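Project report: collecting two-arm demonstrations for a table-clearing policy
Course project, submitted 7 August 2018

2. Data collection

The policy in section 3 is trained only on demonstrations. We collected them by teleoperation in the tiled cell at Skilitz, using the Conia control software with default gains. The task is to pick up cutlery lying on the work surface and place it on a shallow lavender tray, side by side, heads toward the back wall. An operator drives both arms. Recording starts when the operator presses the pedal and stops when both grippers are back at their rest pose.
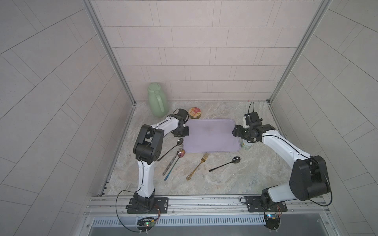
Start layouts were set by hand. A printed sheet gave a rough region for each piece, and the operator chose the angle. We allowed pieces to touch or cross, as with the silver fork and the blue-handled spoon left of center, since a policy that has only seen separated pieces tends to close on both at once. The pitcher and the small tin stay at the back left as fixed clutter. They are never grasped, but the left arm has to plan around them.

We recorded 471 episodes. Of these, 40 were dropped: most had a missing wrist stream, and a few ended with a piece on the floor. Episodes with a failed grasp followed by a second try were kept. The Estano group removes retries from its own sets, and we considered doing the same, but our first policy had no way to recover from a miss and we wanted those segments in training.

2.1 Success label

An episode is labeled a success if every piece is on the tray, parallel within tolerance, and forks and spoons alternate.
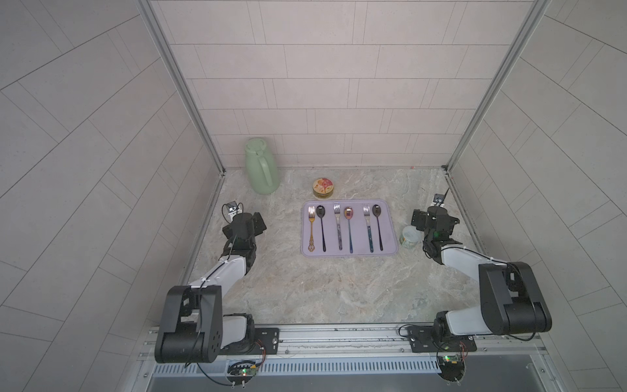 The label is given by a second person from the last overhead image, without access to the wrist streams. Handles may extend past the tray rim. Piece order within each type is free, so two black spoons may be swapped without changing the label. Where the labeler was unsure, the episode was marked unclear and held out – 78 episodes ended up in that group.

2.2 Wrist views

The wrist streams matter most in the last few centimeters of the approach. Polished metal is the main difficulty. Highlights move along the bowl of a spoon as the gripper moves, and thin handles can blend into the speckled countertop. We left the lighting unchanged for all sessions and applied brightness jitter at training time only.
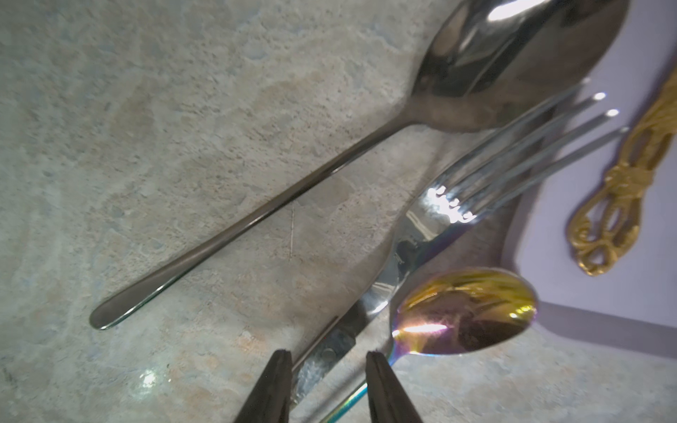 Hong objected to this in the draft review, writing that brightness jitter scales the whole image and does nothing to move a highlight, so the network may still learn to use the glare as a grasp cue. The suggested fix was to record a smaller set with the lamp in a second position and test on that. We agree with the point. The extra set has not been recorded, and the results in section 4 should be read as valid for one lighting setup.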